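# Milinby Counter Pack

The Milinby Counter Pack is a set of simulated kitchen counter scenes for training and testing mobile manipulators. It is sold by Bomberg as a download with a one-year licence, renewable, and it runs on an ordinary workstation with a recent graphics card.

## What you get

- 27 counter layouts: straight, L-shaped and island
- 2,219 object models with mass, friction and collision shapes
- 3,766 ready-made task episodes, each with a start state and a goal check
- Three example robot set-ups, with joint limits and gripper settings already filled in
- A loader script and a short manual in PDF

Objects cover food, cooking tools, cleaning things and a fair number of ornaments and plants. The ornaments are there as clutter. Most tasks ask the robot to move one or two items and leave everything else where it stands, and the goal check will fail an episode if a bystander object ends up more than a set distance from its start. You can change that distance in the task file.

## Surfaces and lighting

Counter tops come in stone, wood and plain colours. The surface affects only the look unless you switch on matched friction, which is off by default. Shadows are drawn from a single main light. Turning them off speeds up rendering by a useful amount on older cards, though policies trained that way tend to do worse when shadows come back – we suggest leaving them on for at least the final part of training.

Backgrounds are plain by default. A separate room pack, Rindness, adds walls, windows and furniture, and is priced separately.

## Working with two arms

Any layout can be loaded with a second robot. Both work in the same physics world and can block each other, so the planner needs to know about both. The manual has a page on shared workspaces, including how to set a keep-out zone over the corner of an L-shaped counter, where most collisions happen. 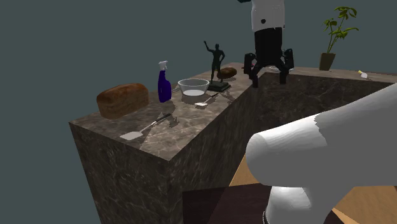
**Can I add my own objects to a layout?**

Any mesh in a common format can be imported, as long as you give it a mass and a collision shape. The loader will make a rough collision shape if you leave that field blank, but thin items such as spatulas are better done by hand.

## Licence and support

The standard licence covers one site. Teaching licences cost less and include the same files. Support is by email, and updates are free for the length of the licence.

Version 3 came out in September and replaces the older Lü object format. Files saved in Lü can still be opened with the converter in the tools folder, but friction values need checking afterwards. The converter does not handle soft objects.

The full download takes up a lot of disk space once unpacked. Layouts can also be fetched one at a time from your account page.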